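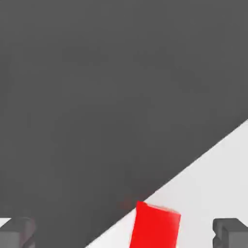

A simulator will forgive almost any gripper, in the opinion of Manouchehr Taheri, and he would not buy one before he had seen it miss a block on a real table.

Home Features Workshop Tests Archive Subscribe

I understand his doubt, but I do not share all of it. In January we began to compare two parallel grippers in simulation, the Lumwood and the Vustwood, with the same arm model and the same camera view from the wrist. The task is as plain as it can be: a red block on a pale surface, one finger on each side, close and lift.

Each gripper made 562 attempts. The Lumwood dropped the block 9 times, the Vustwood a little more often, mostly when the block was turned and stood nearer to one finger than to the other. In such a case the first finger to touch pushes the block, and the controller must wait. The Shahbazi controller waits well. The Burneck closes at once and hopes for the best.

What I miss in these tests is friction I can trust. We changed the value several times, and with each change the distance between the two grippers became smaller - once it almost disappeared. The real fingers will be mounted next, on the old arm near the window, with the Shahbazi first.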